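Re: [demo-collection] Dish rack set: what counts as a finished episode?
From: Venla Koivisto
Date: Jan 23, 2023
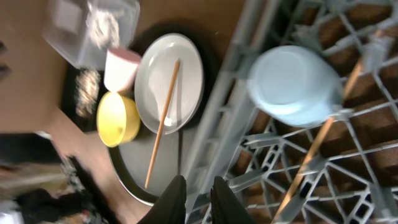

Wrist view, dish rack task. One chopstick on the oval plate, one in the rack by the blue bowl.

Jagadeesh Alva wrote:

> Before we start on the next batch I'd like to settle two things.
> First, the operators at Garkside end an episode when the gripper
> opens. The operators at Arnovberg end it when the arm is back at the
> start pose. The loader treats both as the same kind of ending and the
> policy learns to stop in odd places.
>
> Second, do we keep episodes where the chopstick goes in at a slant
> and part of it ends up behind the tines? I have been throwing mine
> out. Revathi says she keeps hers. We should do the same thing at both
> sites.
>
> Also, can someone tell me how many usable rack episodes we have? The
> number on the wiki is from May and I don't trust it.

Taking these in order.

On endings: please use the Arnovberg rule at both sites from today. Open the gripper, back off, return to the start pose, then press stop. I know this makes each episode longer. Meenakshi tried trimming the return motion afterward and it was easy to do with the joint angles. Adding a return motion that was never recorded is not possible, so we record it and trim later if we want to. Old Garkside episodes stay in the set but get the tag "short_end". Please don't re-record them.

On slanted chopsticks: keep them. The rack has a crisscross pattern and a thin stick will lie across it at all kinds of angles. If we only keep the neat ones we will have a model that has never seen the ordinary result. The picture at the top is the kind of view I mean. The chopstick in the lower part of the rack is partly hidden behind the gray tines, and I would keep an episode that ended like that. What I would throw out:

- the stick falls through to the table
- the stick ends up outside the rack
- the operator moves something by hand before pressing stop

That last one still happens. If you have to reach in, stop the episode first and mark it failed. Failed episodes are useful to Maricica for the success detector, so don't delete them. Put them in the failed folder with a short note.

On counts: I ran the script this morning. We have 1,598 episodes in the rack set, and 355 of those have a chopstick as the object being moved. The rest are bowls, cups and plates. The chopstick share is too small given how often that grasp goes wrong, so the next batch will be chopsticks first. Each operator should do 4 sessions before going back to bowls.

A few requests for those sessions:

Vary the starting point. Too many episodes begin with the stick lying flat on bare table. Put it across a plate, or half on the tray, and change the angle between episodes. Leave other dishes in the rack and on the tray when you do this. It is fine for the background to be messy.

Write the instruction text before you record. We have 3 different wordings for the same task right now ("put the chopstick in the rack", "place chopstick on drainer", "rack the stick"). Different wordings are fine, but some were typed in after the fact and don't match what was done. Revathi found several that say "cup" where a bowl was moved.

Check the wrist view before each session. Both fingertips should be visible at the bottom of the picture. If they aren't, the mount has slipped and needs to be tightened.

The converter from Fourie is not ready for the new tags, so uploads to the Grovix storage should wait until Meenakshi says it's fine. Keep the raw files on the local disk until then.

Jagadeesh, could you go back through the slanted ones you threw out and see if the raw files are still there? If they are, please put them back with the tag "slant" and I will rerun the count.

Venla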